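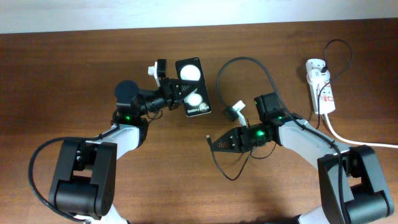
Do I need to know anything about phones to apply, or is it enough that I'm the one in my family who always finds the charger? Celeste Gouveia asked me that under the short version of this ad, and I liked it so much that I'm starting the long version with it. Celeste, yes, it's enough. Please apply!

Part-Time Bench Helper, Phones and Chargers
Adorora, Stirkham
20 hours a week, afternoons

Hi, I'm Domnica Ghiță and I run the check-in bench at Adorora. We take in used phones, check them, charge them, wipe them, and send them back out to people who need a phone that works and don't want to pay new-phone prices. We got 2742 of them through the door last year and I'd like us to reach 4000 this year, so I need another pair of hands and a person attached to them who doesn't mind cords.

I do mean cords. When people picture this job they think of tiny screwdrivers and magnifying lamps, and we do have a repair room like that (it's Armindo Sampaio's, down the hall, and he keeps the door shut). My bench comes before all that. A phone arrives, you look it over front and back, you read the model name off it, you write down what you see, you find it a cable, you plug it in, and you wait to find out if it wants to live. Then you do the next one while the first one thinks about it.

What your afternoons would look like

You'd come in at one. First job is clearing the table from the morning, coiling whatever got left out and putting it back in the right drawer. We sort cables by the end that goes into the phone, then by length, and anything with a cracked sleeve or a bent tip goes in the red bin. I'm picky about the red bin. A bad cable will make you think a good phone is dead, and I've sent perfectly fine phones to parts over a bad cable, and I still feel sick about it.

After that it's check-in until four or so. You turn each phone over, look at the camera lenses for chips, look at the edges, look down into the charging port with a light. You'd be amazed at what lives in a charging port. Mostly it's pocket lint, packed in so tight that the plug only goes in partway, and the owner gave up on the phone for that! We have wooden picks for it. No metal ones, please, and no blowing into it like it's an old game cartridge (I know, everybody does it).

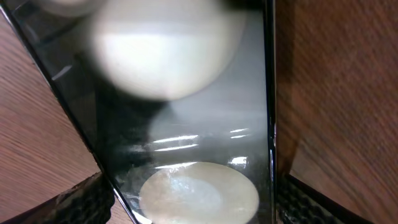
From four to six you're on packing. Phones that passed go into padded sleeves with a tested cable and a card that says what we checked. The card is handwritten, so I'd like your handwriting to be readable. It doesn't need to be pretty. Mine looks like a fence in a storm and people manage.

You'd also be looking after the power strips, which sounds like nothing and takes up more of my day than I'd like. We use the plain white kind, and the rules are short. One strip per wall outlet, never a strip plugged into another strip. Plugs that run warm come out right away and you tell me. Cords lie on top of the table where you can see them, not trailing down where a knee or a bag strap will catch them. Essam Filali and I have argued for a year about which way round the strip should lie on the table and I'm not going to tell you which of us is right until you've picked a side.

What I'm looking for

Patience with small things. Clean, steady hands. Somebody who reads the label before guessing, even on the thirtieth phone of the day when they all look like the same black rectangle. You should be okay sitting or standing for a couple of hours at a stretch (we've got a tall stool and a regular chair, take your pick) and okay with a lot of looking closely at things. Reading glasses are welcome, half of us wear them.

You don't need a certificate, a degree, or your own tools. I'll train you for the first two weeks and we'll share the table the whole time. You do need to be careful about privacy. People forget to sign out of things, and sometimes a phone wakes up on the bench with a whole life on it. We don't scroll, we don't peek, we put it face down and hand it to Essam, who does the wiping. That one isn't flexible. I'd let someone go over it, and once I did.
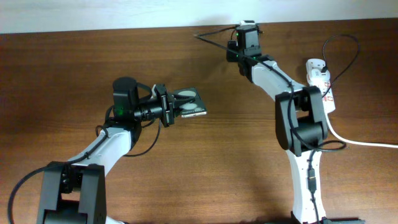 Swollen batteries are the other thing I get serious about. If the back of a phone is lifting, or it rocks when you lay it flat, it doesn't get plugged in, squeezed, or "just tried for a second." It goes in the sand tub by the back door and you come get me, even if I'm on the phone or eating. You'll do a half-day of battery safety with Armindo before you ever work a shift on your own, and he'll make you show him, too, so don't plan on nodding your way through it.

Pay and the practical stuff

You'd be paid for 20 hours a week, and the rate goes up after three months if we're both happy. There's a $370 bonus when you finish training and sign on for the year. Training hours are paid the same as any other hours. You get paid holidays, and the shop closes for the last two weeks of August, so please don't count on work then.

We're on the second floor of the Okafor building, and there's an elevator. The number 6 bus stops across the street. Parking is bad. If you bike, you can bring it up with you and lean it in the hall.

The room itself is plain and I love it. Big wooden table, off-white walls, a kettle that everyone complains about. We play the radio low. If you need quiet to concentrate we can turn it off, and I'd have an excuse to hear less of Essam's station.

A few things people have asked me already

Can you keep a phone you like? No, but staff can buy one at cost after six months.

Do you have to deal with customers? Hardly ever. Celeste Leitão has the front counter and she's far better at it than either of us would be. You might cover her for ten minutes while she gets a sandwich.

Is it boring? Some days, sure. We had 2000 cables come in one delivery from Zondercombe when they cleared out their storeroom, all in one giant knot as far as I could tell, and I thought it was the best week of the year. If you read that and your shoulders went up around your ears, this may not be the job for you. If you started wondering which end you'd pull first, write to me tonight. 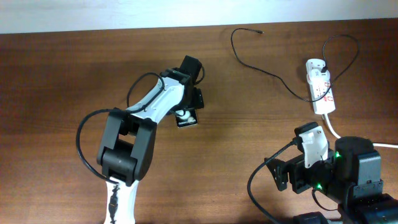
Adorora | Check-In Bench | Okafor Building, 2nd Floor, Stirkham

How to apply

Send me a short note, by email or on paper through the front counter, and tell me three things. Which afternoons you can always do. Any job, paid or not, where you had to keep track of a lot of small stuff. And what's in your cable drawer at home right now, because I'm nosy and I learn more from that than from a resume. You can send a resume as well if you have one handy.

Notes need to reach me by Nov 24, 2024. I'll write back to everybody, including the people I can't hire. If we'd like to meet you, you'll come in for an hour, paid, and we'll check in a few phones side by side and have some tea. Wear something with sleeves you can push up.

If the afternoons are close but not quite right for you, say so in your note and I'll see what I can move. Questions before then can go to me, or to Celeste Leitão at the counter if you're passing by.

Domnica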